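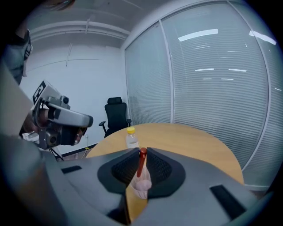 Print this page | E-mail this page

Feb 11, 2020
By Nahom Ejigu

Gruvis Classroom Laptop

The Gruvis is the laptop we wanted when we were teaching beginners ourselves, and I'm so pleased we finally get to put it on a page! It was built by Zisberg for schools that lend computers out to students, which means it goes home in a backpack, gets used on a kitchen counter, and comes back at the end of the term for somebody else to start over on.

The case opens with ordinary screws (six of them, all the same length) and the battery, memory and drive can each be swapped by a student with a bit of patience. Several of our schools have turned this into a first-week lesson. The keyboard lifts out in one piece too, and it costs far less to replace than the whole top cover, as it was on the older model.

Every Gruvis comes with Sisay, our starter set of programming lessons. It runs without an internet connection, so homework still gets done in houses where the connection is slow or there isn't one at all. There are 40 lessons, beginning with simple drawing commands and ending with a small address book program that saves its own files. Students can skip around. Teachers can add their own lessons as plain text files, and some of the ones we've been sent are wonderful (the bus timetable project is my favorite).

What's in the box

Gruvis laptop, 11.6 inch matte screen
Power adapter with long cord
Spare set of case screws
Sisay lessons, already installed
Printed care card for the family

Lending and returns

The Stusov lending tool keeps track of which student has which machine and when it is due back. When a laptop is returned, one command clears the student's files and puts everything back the way it was, with the lessons ready to go. A single Stusov account handles up to 2000 machines, plenty for most districts, and larger ones can link two accounts together.

The battery is rated at 3260 mAh. Replacements are kept in stock, and the new ones also fit the first Gruvis, so please don't throw the old laptops out! A new battery and a fresh install will give them a good long second life in a library or an after-school club.

The French and Spanish versions of the lessons are being checked now and should be ready in October. Schools that already have Sisay will get them as a free update.

Print this page | E-mail this page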